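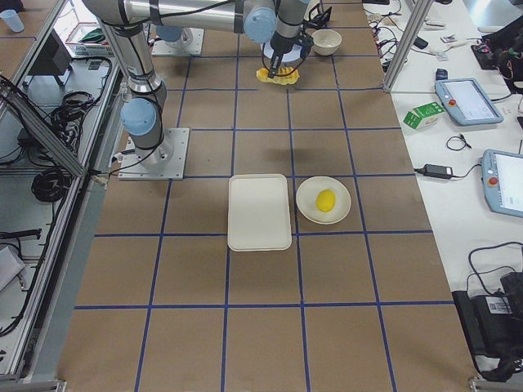
Our second stretch of the Clollovthorpe Pantry Favorites project has gone so well, and I can't wait to share where your grant has taken us! When we last wrote, the store guide was a pile of receipts and a half-finished list of snacks. It is now a real booklet, with pages on frozen dinners, cheap flowers, baking supplies and lunchbox fillers, all put together by the home bloggers in our group. We settled the page layout on brown kraft paper, with dark blue tape marking it off into rectangles, one rectangle to a product, and that is still how the printed booklet is set out. It makes prices so much easier to compare.

We tasted and wrote up 77 products, and 51 of them made the final guide. The Citerlow store brand did really well, especially the tomato soup and the plain crackers (I have bought those crackers every week since!). Teltau was stronger on frozen vegetables and weaker on bread. We kept the rule we agreed with you at the start: every item had to be bought off the shelf at full price, with no free samples.

The blog hop went live on 25th February, with each blogger posting a week of dinners from the guide and linking on to the next. Two posts went up late and one link pointed to the wrong recipe for a morning, but both were fixed the same day. More than 300 readers signed up for the printed copy, and the comments have been a joy to read. People want to know about gluten-free options, and they want a page on what freezes well, so both are going in.

Spending is on track. Groceries came in a little under budget, while postage ran over, mostly because the booklet got thicker than planned. We would like to move the leftover grocery money across to postage if you are happy with that, and the revised budget sheet is attached.

Next up is the summer edition, due in May. Chamoun has agreed to print it on the same terms as before. We still need to choose a cover and test the picnic recipes, and the cold noodle salad is first on my list!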